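Trumberg G2 hand-held gripper, two-finger, black/white
Item 1107-B. Updated November 12, 2021

In stock, 29 left at the Plandstead warehouse. More in a few weeks, no date from the factory yet.

What it is
Hand-held two-finger gripper for recording pick and place work without an arm. Same finger set bolts onto the Daltix wrist plate, so what you record by hand carries over to the arm. Curved black links, round hinge pivots, hex-socket screws all the way through. White housing. Wide round-view camera looks out over the fingers.

In the box
Gripper with fingers fitted
Camera, mounted and focused
Cable, 162 cm
One hex key (keep it, odd size)
Spare pad pair

G2 or the Shehu Pinch?
We get asked this every week so we ran both for a few days. Short version:
Shehu is lighter. Nicer trigger. Pads are soft and round and they slide off flat stuff, phones mostly.
G2 is heavier on the wrist, you feel it after an hour. Angular pads, get under a thin edge better. Cloth is good on both, slight edge to G2 becuase the tip closes to a point.
Camera: no contest. Shehu view is narrow and you lose the room when you go in close. G2 keeps walls and furniture in view, handy if your tracking needs fixed things to look at. Corners go dark, that's the lens, you can crop it.
Price: Shehu 241 less. If you only pick blocks off a bench buy the Shehu.

Good to know before ordering
Fingers closed block the middle of the view a bit. Open them for your start pose.
Plain walls are hard on tracking. Put up marks, a number, an arrow, a printed sheet, whatever.
Pale sheets are fine if exposure is locked. Auto exposure hunts.
Check the lower pivots every week or so, they work loose first. Snug, dont crank them.
Cable wants to run down the left side. Give it slack.

View from the G2 camera, fingers closed, over a bed with a blue cloth, a phone lying face down and a white game controller:
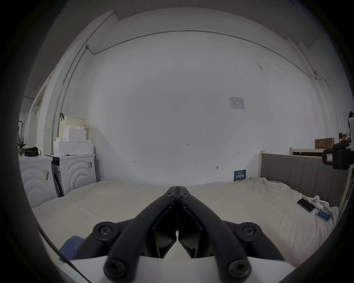

Spares and add-ons
Finger set, left and right, sold as pair only
Pad pair, angular
Pivot screw kit
Daltix wrist plate, older plates need the adapter ring, tell us which one you have
Longer cable on request

Returns
30 days, unused pads please. Opened screw kits we can't take back. Questions on fit, send a photo of your wrist plate with the order number and we'll check it the same day if it comes in before noon.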